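Melow Community Help > Home and Family > Play and Toys

Play food on a big white table – how to set it out and keep it clean?

Posted by Nukemow, 16 January 2024

We were given a mixed lot of play food in December and I've been putting bits of it out on a large white table for the children who come to us in the mornings. They are mostly 3 and 4 years old. At the moment I use a cucumber, a red chilli pepper, a banana, a red fruit that they all call an apple, a small grey bowl and a pale green plate. There is also a soft toy who is supposed to be the customer.

What happens is that the first child to the table pulls everything into a heap in front of them and the others drift off. I'd like a layout that more than one child can use.

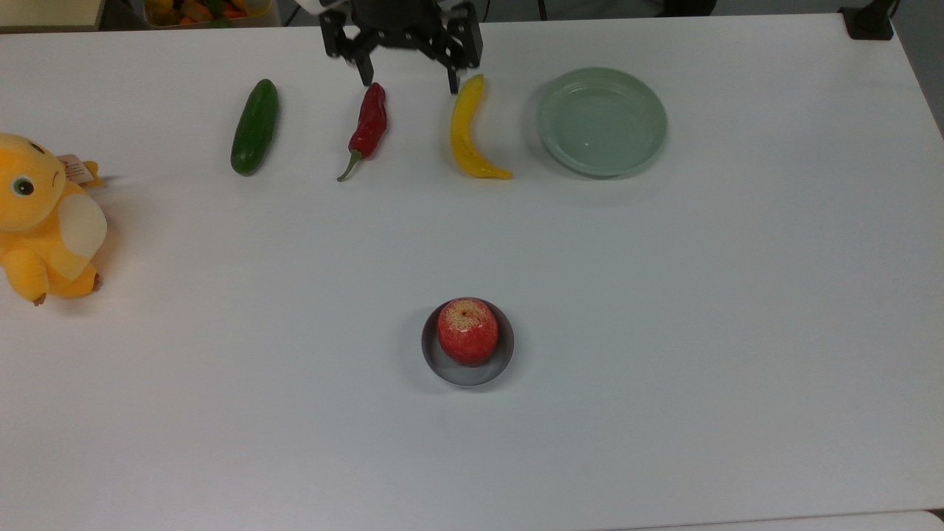 I have tried putting the plate out with nothing on it and the apple already in the bowl, so that there is one thing done and one thing to do. It helped a bit. They do tend to copy the bowl.

My other problem is cleaning. The chilli has creases in its sides and a thin curved stalk, and I can't get into the creases with a wipe. The cucumber is smooth and takes no time at all. Can I put the lot in a sink of soapy water? I don't know what any of it is made of and there was no box. The rest of the lot (139 pieces with the duplicates, the list was in the bag) is in a crate under the stairs and will need doing as well at some point.

Thanks in advance.

Tam
5 replies to this topic area

I'd put fewer things out. If you only have six or so bits on the table then two children will want the same one. No wait, I mean put more of the same thing out, not fewer. If you have duplicates use those. Two bananas.

Don't know about the washing, ours just get wiped.

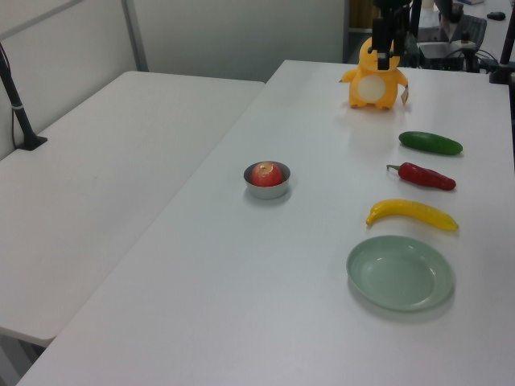
Dirkness

I set up a table much like yours and have done for 7 years, so this is what I do.

Put the food in a line down one side, with a gap between each piece, and the plate at the end of the line. Cucumber, chilli, banana, plate works well. A child can start at the far end and work along, and another can start behind them. If the food is in the middle it gets swept up in one go, as you have found.

Stand the soft toy towards the back where it can be seen from the front edge. Mine has its own place and the children know it goes back there. If yours has a paper tag on it, snip it off before you start, or it will be chewed. If you can push a second table up against the first, leave that one clear for the children to carry things to. Check the join between the two first – small fingers find it.

On cleaning, don't soak anything until you know whether it's hollow. Squeeze each piece under the surface of a bowl of water for a moment. If bubbles come out there is a hole somewhere, and water will get in and stay in. Wipe those with a cloth wrung out in warm water and washing-up liquid. For the creases in the chilli use a soft toothbrush, and go along the crease and not across it. Dry them on a towel overnight before they go back in the crate.

If any turn out to be foam, keep them away from water and from anyone who still bites. I threw ours out.

I wouldn't wash all 139. Do the ones you use and leave the rest until you swap them over. We had nearer 200 at one time and most of them never came out.

Nukemow

Thank you both. I've got a spare toothbrush so I'll start with the chilli. I'll try the line tomorrow, with a second banana if I can find one in the crate.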